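Two-arm cell, left wrist drops off the bus when extended

t_kikuchi
Left arm on our bench cell loses its wrist servos about once every 2,000 cycles. Joints one to three stay up. Error is a read timeout, then the wrist goes limp until I power cycle. Right arm is the same build on the same firmware and has never done it. Supply measured at the base is within spec under load. I have already swapped the controller board. What next?

pratden_renato
Which pose is it in when it drops? If it is always near full reach I would look at the harness before anything electrical.

t_kikuchi
Mostly on the retract to the back left corner, a few on the way out. Wrist camera cable is on a separate run and the video does not drop.

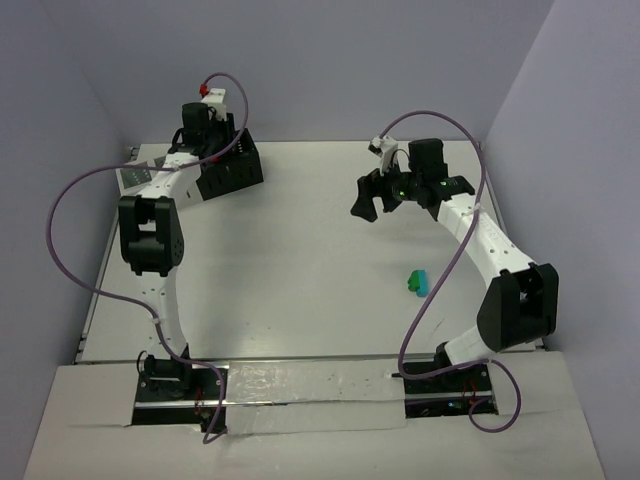

The purple cables are long on purpose. I had them clipped tight to the links at first and the connector on the left one worked loose within a shift, so now they hang with plenty of slack. The servo leads are still tied to the white links.

nomis77
Slack is fine, but a loop that wide will catch on something sooner or later. I would put one anchor just below the elbow and leave a service loop of 15 cm above it.

pratden_renato
Disagree about the anchor. Fix it below the elbow and all the flex goes into one short length. We did that at Bresovura and broke two cables in January. Leave it free and keep the walls clear.

nomis77
Then your loop was too short. Ours in Chiba have been anchored for 15 months with no failures.

Ebihara_T
Neither of you is answering the question. The video cable is not what drops out. Cut the tie on the left lower link, move the wrist by hand with the bus polling, and watch the error count. If it climbs, replace the lead between elbow and wrist.

t_kikuchi
Done. Count climbs when I bend the lead next to the tie, flat otherwise. New lead is on order. Will retie it looser and run it overnight.

Ebihara_T
Check the crimps on the new one before you fit it. Pull test each pin.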